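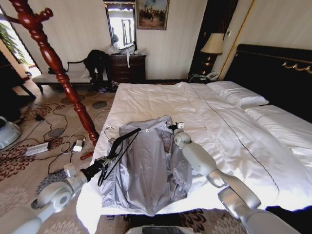

Chapter 12
Fabric Under Its Own Weight

Drape is the way a fabric deforms when gravity is the main load acting on it. A woven cloth resists stretching along its yarns but offers little resistance to bending, so it folds long before it extends. The gray jacket spread on a bed at the head of this chapter has folds running down its length, and its hem drapes toward the edge of the mattress. Garment pieces of this kind are harder to treat than flat cloth, as seams and linings add stiffness along some lines and leave other areas free.

Section 12.1 defines bending length and flexural rigidity. Section 12.2 covers the cantilever test, using the Kadrić strip method with specimens cut in both warp and weft directions. The worked data come from measurements by Zuweira Aryee on a polyester cloth of 80 grams per square meter and a cotton twill of 275. Section 12.3 extends the treatment to seamed panels.

Students should review yarn crimp (Chapter 2) before starting. Symbols are listed at the end of the chapter.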